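Skoltel opens its chore trials to outside shops and laundries, and I get to tell you how they're going

4 min read

April 9, 2021

Hi, I'm Lộc Phùng, and I run the chores program at Skoltel. Usually a press release has a quote from someone like me in the third paragraph. We decided to let me write the whole thing this time, so blame me if it rambles (it will, a little).

The news first. Starting in August, Skoltel will take its household and shop-floor chore trials out of our own building and into two outside sites: the back room at Mestier, which rents and launders table linen, and the stockroom at Sithole, a housewares store. Ultance is supplying the arms and the grippers and will keep an engineer at each site for the length of the trial. The agreement runs for 300 working days, and we'll publish the results either way.

Now for the question I get at every family dinner: can a robot do my chores yet? My answer is still "some of them, slowly, on a good day." I'd love to say more than that! But I've watched a lot of trials and I'd rather you heard it from me than found out after buying something.

Over the winter we logged 1812 attempts at small jobs, the kind you do without thinking while the coffee brews. Putting a cup on a shelf. Moving boxed goods from a cart to a rack. Wiping a counter. Folding a cloth. The boxes went really well, and Sithole is starting with those for that reason. A box has corners, it stays the shape it was when you looked at it, and if you grab it a little off-center you still have a box. Cups were pretty good too, once we stopped stacking them.

Then there's cloth. Oh boy, cloth. We gave the folding job 162 tries with the same settings and the same starting pile, and I'd call the results mixed if I were being kind to us. The trouble usually starts before any folding does. The gripper has to pick one layer, and a small towel lying doubled over on itself doesn't make it obvious where one layer stops and the next begins. A hem helps a lot. A crumpled corner helps a lot less, since all those little creases look like edges to the software and most of them aren't.

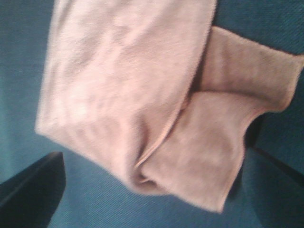

People have asked why we don't just iron everything flat first and start from there. We could, and the numbers would look great, and then somebody at Mestier would tip out a hamper and we'd be right back where we started. Their napkins come out of the dryer in a heap. That's the job, so that's what we want to practice on. Mestier's own staff will set the pace and decide what counts as folded, and they've already warned me they're picky.

A couple of practical things. No jobs at either site depend on the trial, and the arms will work alongside the regular crew, who can stop them at any time. We aren't selling a home robot and we don't have a date for one. If you run a small shop or laundry and you've got a dull, repetitive chore you'd like us to try, we do want to hear about it, especially if it involves anything floppy. Bedsheets too, although please be patient with us on fitted ones. I can't fold those either.

Reporters who'd like to visit can ask the Skoltel press desk for a slot once the August setup is finished. Bring comfortable shoes and some patience, because a single napkin can take a while. Mestier has asked that visits stay clear of their morning deliveries, and Sithole would like everyone to use the side door.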